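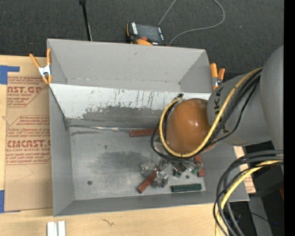 Grey bin on the tabletop.

Section 4: Fitting the Stilar case fans

I've built four machines in the Dogar case now, and the fans are the bit I always want to rush. Put the kettle on first. You'll need a cross-head screwdriver, the bag of long screws marked F and the little splitter cable.

1. Switch off at the wall, pull the power lead and hold the power button in for a few seconds.

2. Lay the case on its side with the motherboard facing up. Take off the side panel and the front cover. The cover pulls from the bottom and makes a horrible crack when it lets go – mine always does, and I've yet to break one.

3. Look for the arrows moulded into the edge of each fan. One shows which way the blades spin, the other which way the air goes. On the two front fans, the air arrow points into the case. On the rear fan it points out.

4. Start all four screws by hand, then tighten them corner to opposite corner. Stop when the rubber pads just begin to squash.

Caution: the F screws cut their own thread in the plastic. Do them up too hard and they'll spin for ever (ask me how I know).

5. Run the front cables behind the motherboard tray and join them with the splitter. Plug that into the header marked SYS1. The rear fan goes on SYS2.

Note: if you bought the Tundetti version of the case, the splitter is already tied in behind the tray. Kylie Trevaskis spotted that after I'd spent 20 minutes hunting for mine!

6. Put the panels back, power up and go into the BIOS fan page. I set mine to 40 per cent at idle, and the front pair settle at 300 rpm or a bit over.

Caution: some boards read anything under 300 rpm as a dead fan and beep at you. Mine showed 266 and wouldn't shut up until I dropped the warning limit – it's on the same page, under Alerts.

If a fan ticks, check for a cable touching the blades before you blame the bearing. Radiator fans are in Section 5, and they use the shorter screws.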